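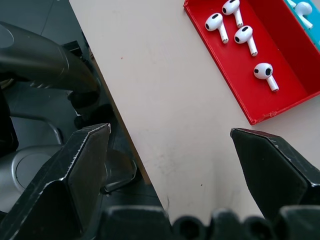

Stundix audiobook player, the small one from Mekden. Had it since June, used it most days, so this is a proper long-run review and not an unboxing. Plays audiobooks, plays nothing else worth mentioning. Five buttons, a screen you could cover with a stamp, a headphone socket and Bluetooth. The casing is matt black and angular and it marks. Think of those black gripper fingers in the photo, scuffed to a lighter grey along the ridges: mine has gone exactly that way on every edge. Doesn't bother me. Might bother you if you paid full price.

Quick background. I listen to a lot of biographies. Big ones, showbiz mostly, bandleaders and film people and the odd comedian, the sort that run to 1000 pages in print and that I would never get through sitting down. I used to do it all on my phone. Phone rings, book stops. Message comes in, narrator goes quiet in the middle of a divorce. Wanted something separate.

Setup. Plug into a computer, it shows up as a drive, drag the books over. No account needed, no sign-in, lovely. The booklet says to put each book in its own folder and you really should, I didn't the first time and got every chapter one from every book in a row, then every chapter two. Quite funny for a bit. There's a desktop program as well, called Mekden Shelf, which renames files and sticks the covers on. Slow. Use it once for the covers then forget about it.

Buying books. This is where it gets annoying. Anything without copy protection plays fine, MP3 or M4B. I get most of mine from Cuvton, who let you download the actual files, and those go straight on with chapters intact. Library loans, no. Doesn't do them at all. If you borrow most of your listening then stop reading, keep the phone, save the money.

Memory position is the reason to buy it. Every book keeps its own place. I can be deep in a huge life of some crooner, get fed up with his third wife, wander off to something short about variety theatres, come back a fortnight later and it picks up mid sentence. It even skips back a few seconds so you get the run up. My old Koivisto kept one bookmark for the whole device. One! Switch books and you'd lost your place in the first. I kept a bit of paper in the case with times written on it.

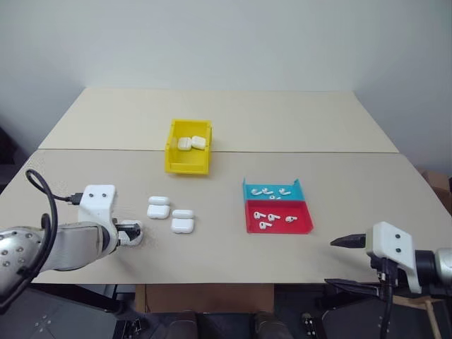 It also keeps its place when the battery goes flat, which the Koivisto didn't. Tested that by accident more than once.

Battery itself: 11 hours on wired headphones, going by my own use. Less on Bluetooth, noticably less. A long biography takes me more than one charge whatever I do, so I plug it in overnight and stop thinking about it. The charging lead is very short. Own lead from a drawer works fine.

Sound. Speech only, I'd say. Voices are clear and close, good for narrators who mumble. Where a book has music in it, and showbiz ones sometimes put a burst of a song between chapters, it goes thin and tinny. There's a setting called Voice Plus which is on out of the box. Turn it off for anything read by the author, they tend to be hissy already and Voice Plus makes every S sound like a puncture. Keep it on for trains.

Bluetooth pairs quickly. Drops now and then if the player is in a back pocket. In a coat pocket, fine. It'll only remember one set of earphones at a time so if you swap between a pair for home and a pair for walking you'll be pairing again each time — not hard, just a faff with gloves on.

Speed control. Goes up in small steps, no chipmunk effect until you're really pushing it. I nudge it up for the childhood chapters (they are always too long, always the same train journey to the big city) and put it back to normal once the career starts. Speed is saved per book too. Small thing, very pleased with it.

Sleep timer. Hold the bottom button, it cycles through the lengths. Fades out instead of cutting dead. Give it a shake within the last minute and it carries on. Works lying down, half asleep. Best feature after the bookmarks. The catch is the screen lights up when you shake it and it's bright. There is a dim setting buried under Display, then Night, then Level, and why it isn't on by default I couldn't tell you.
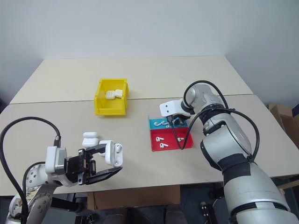

5 min read

Buttons. Firm, clicky, easy to find by touch. Play is in the middle with a raised dot. Skip back and skip forward either side. Volume shares with the menu, which is daft, long press for one and short press for the other, and I still get it wrong. Sent myself to the settings page in the middle of a deathbed the other night.

Shelf view is poor. Books are listed by folder name, no sorting by author, no search. With a handful on there you won't care. I had over 100 loaded at one point and scrolling to the Ws took an age. Now I keep what I'm listening to plus whatever is next, and leave the rest on the computer. Storage isn't the problem, finding things is.

Chapters. Good if the file has them marked. If it's one enormous MP3 you can hold skip to jump in bigger chunks but there's no way to type in a time. Some older recordings are badly cut up, with a track break in the middle of a word, and the Stundix leaves a tiny gap between tracks so you hear it. The Koivisto ran them together properly. Credit where due.

Toughness. Dropped it on the kitchen floor, on a pavement and down some stairs. Scuffs, no cracks. Clip on the back snapped in the autumn though. Mekden sent a replacement without argueing, took a couple of weeks. New one feels the same as the old one so I don't use it for running.

Updates. There's been one since I got it. Added the shake thing to the timer, also reset all my speeds. Write them down first if you're fussy.

Who for? People who listen to long books, own their files and want the phone left in another room. Also good for anyone with bad eyes or stiff hands, the play button is easy, though get somebody else to load it up for you. Not for library borrowers, not for music, not for kids who want pictures.

Against the Koivisto: Stundix wins on bookmarks, battery and the timer. Koivisto has the nicer screen and no gaps between tracks. If you find a Koivisto cheap second hand and only ever read one book at a time, go for that.

Cuvton had the Stundix in a bundle with a book credit last time I looked, worth checking before paying for the player by itself. Grey one is the same inside as the black.

Four stars. Would be more with a search box.

Posted Dec 23, 2018 in Players & Gear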